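September, late evening
by Nathalie Willems

Well, I've done it. I rang Goossens at lunch and told them we won't be renewing the management contract on the flat at Coltarach. My voice went a bit squeaky, but I got through it, and the woman on the other end was so nice that I nearly changed my mind and signed up for another year!

It's the statement that pushed me over. I spread the last five months of it out on the bed (the cat sat on June) and went through it with a pencil. 22 per cent commission, fine, I agreed to that. But then a linen charge of £111 in a month when we had two lots of guests, and £141 for a "seasonal inspection" that I can't remember anybody mentioning. I asked what they'd inspected and she said she would have to get back to me. She may well. I've still got an email with them from the spring about the bathroom fan.

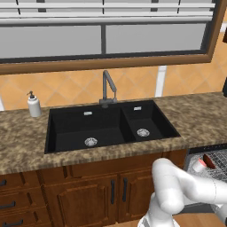
Mum thinks I'm mad to take it on myself. She says I'll be answering the phone at midnight to people who can't work the key safe, and she's probably right, I can't work the key safe. I had to put my glasses on AND hold a torch in my teeth last time. But I did like it in the early days, writing the little welcome notes and telling people where to get the good bread. Somewhere along the way I stopped knowing who was staying there at all. They turned into initials on a statement.

The other option is Wana, who only do bookings and leave the cleaning and so on to you. I've read their terms twice and the bit about cancellations still makes no sense to me. If a guest cancels inside the notice period I get half, unless it's been rebooked, in which case I get half of the difference — or do they get half of the difference? I wrote it out with arrows and it looked like a football plan. Will ring them tomorrow when I'm less tired. 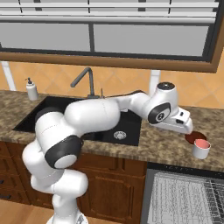 And then Pranex, the calendar thing, which I have to get our dates out of before Goossens shut my login. I tried tonight and it gave me October twice and no November. Tried again and got no October either. Gave up and ate toast.

Must remember: ask for the spare keys back, all of them, and the folder with the boiler papers. Find out if the Easter people have paid their deposit to Goossens or to me. Cancel the linen (hooray).

I feel wobbly about it all but lighter too. Bed now, with the Wana terms on the bedside table in case I can't sleep.

Contact | © Nathalie Willems | Back to top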